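The Last Glass in the Cupboard

Walter Escobar keeps his drinking glasses on a shelf above the kettle, and no two of them match. There is a tall one from a pub that closed, a squat one that once held mustard, and a heavy cut-sided tumbler that belonged to his aunt. The tumbler was one of a set. The rest went the way glasses go, into sinks and onto tiles, over a period of years.

"I don't remember any of them breaking," he says. "I just remember getting down to the one."

Walter lives in Enolwood, an old mill town where the op shop on the main street has a wall given over entirely to glassware. The shop is called Jerken, after the family that ran a hardware business in the same building. On a Saturday morning the wall is the busiest part of it. People come with a phone photo of the glass they have at home and hold it up against the shelves, looking for a match in colour, height and rim.

Maribel Ríos manages the floor. She started pricing glassware singly after noticing that boxed sets sat for weeks while odd tumblers went the same day. A single faceted tumbler now sells for 4 dollars. A boxed set of wine glasses, often a wedding present that never left its tissue, can be had for not much more.

"People don't have eight to dinner," she says. "They've got a small flat and a dishwasher. They want one good glass to replace the one that broke, and they want it to feel like the old one in the hand."

The feel matters more than most buyers can explain. Pressed glass, made by pushing molten glass into a patterned mould, became the ordinary table glass of the English-speaking world in the nineteenth century. It imitated cut crystal at a small fraction of the price. The facets gave a wet hand something to hold, hid scratches and threw a bit of light around a dim kitchen. They also put thickness low in the glass, where it helped keep the thing upright.

Justinas Lūse worked in a glass plant for most of his adult life and now repairs moulds from a shed behind his house. He has strong opinions about where the pattern should stop.

"Leave the top plain," he says. "Your lip goes on the top. You can do whatever you like down the bottom, but a facet at the rim is a chip waiting to happen."

He keeps an iron mould on his bench that came from Urkuvska, a works that made tumblers for railway canteens. The hinge is worn and one face is pitted. He reckons it would still make a usable glass if anyone had a furnace to put in front of it. Few people do. Running a furnace means running it day and night, and the gas bill arrives whether or not the orders have.

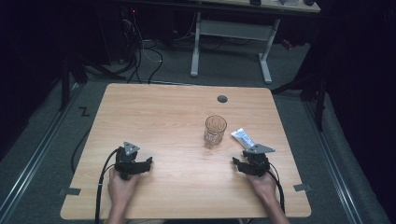
A clear faceted tumbler, the sort often sold singly.

Toughened glass changed things again. A tempered tumbler is heated and then cooled quickly, so the outside is held in compression and the whole piece will take a harder knock. It is the reason cafés can stack their water glasses and school canteens can use glass at all. When one does go, it tends to go completely, into small pieces that travel a surprising distance across a floor.

Ordinary annealed glass behaves differently. It chips first, often at the rim, and a chipped glass can sit in a cupboard for years because its owner can't quite bring themselves to bin it. Maribel gets boxes of these. The shop can't sell them, and the council won't take them with the bottles.

That second point comes as news to a lot of households. Drinking glasses generally have a different composition and melting point from bottles and jars, and a few tumblers in a load of bottle glass can leave flaws in the new containers. Most kerbside programs ask for them to go in the general rubbish, wrapped in paper. Ulises Mamani, who drives a collection truck in the neighbouring town of Urrego, says he sees them in the recycling every week all the same.

"It's glass, so they put it with the glass," he says. "I'd have done the same before I had this job."

Karabo Nkuna has found another use for some of them. She teaches an evening class in coldworking, the grinding and polishing of glass without heat, in a former laundry at the back of the Enolwood library. Students bring chipped tumblers from home and take the rims down on a flat lap until the damage is gone. The work is slow, wet and fairly dull to watch. A glass might lose 4 millimetres in height and come out with a rim slightly rounder than the one it was made with.

The class costs 50 dollars for the term, and the waiting list when it opened in February had 194 names on it, more than the room will hold in years. Karabo puts some of that down to novelty. The rest she puts down to the glasses themselves.

"They bring in something worth nothing, and they want that exact one fixed," she says. "I offer them a better glass off my own shelf to practise on and they won't have it."

Walter did the class last winter. His aunt's tumbler had a nick in the rim that he'd been drinking around for years, always turning it the same way before he picked it up. He ground it out over two evenings. He still turns the glass before he drinks from it.

Jerken, meanwhile, has run low on short tumblers and has a note taped to the counter asking for more. The wine glasses have been moved to the bottom shelf.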